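4. Adding an aircraft to the Bralton fleet log

Read section 3 first if you haven't set up your operator account. Needs the desktop version, the tablet app can't add airframes yet.

1. Open Fleet, then New Airframe.

2. Type the registration with the hyphen. Kultar import files drop it, so put it back by hand.

3. Pick the type from the list. Turboprops are under Regional, not Commuter. If your type isn't there choose Other and fill in seats, engines and max takeoff weight yourself.

4. Enter the manufacturer's serial number. Check it against the data plate or the airworthiness certificate -- not the old operator's spreadsheet.

5. Set Status to Inactive. Leave it there until step 11.

CAUTION: Setting Status to Active starts the maintenance clock. It can't be wound back. You'd have to delete the airframe and start over.

6. Carry-over hours. Airframe total first, then each engine, then each propeller. Decimal hours only. 282 hours 30 minutes goes in as 282.5, not 282:30.

7. Carry-over cycles. Same order. Whole numbers.

Note: blank is not zero. Leave a field blank and the log treats it as unknown and flags every inspection tied to it.

8. Add previous owners if you have them. Optional, but lease returns go a lot smoother.

9. Upload scans under Documents. PDF only, 58 MB max per file. Bigger logbooks have to be split, name the parts so they sort in order. 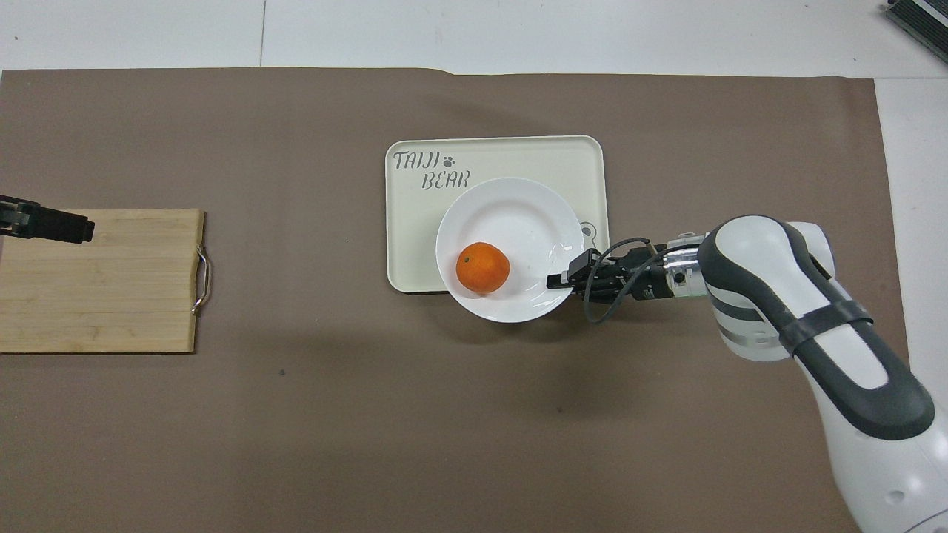
10. Choose a base. Type the first 2 letters and wait, the list is slow. Bases shared with Drollia show up twice -- pick the one with your company code after it or the crew roster wont match.

11. Press Validate. Fix anything red. Yellow can wait. When it comes back clear, change Status to Active and save.

CAUTION: Don't close the window during validation. You may end up with a half-saved airframe that blocks the registration. If so, go to Fleet, Locked Records, Release.

12. Print the summary page, get it signed by whoever runs your maintenance control, and scan it back in under Documents.

Known problem: Moodley engine reports load with the left and right engines swaped. Check serials after import. Fix planned for April.

Section revised 22 December 2020, Kyu-ri Yeom. Steps 6 and 7 were in the wrong order in the last version.

Next: 5. Assigning crew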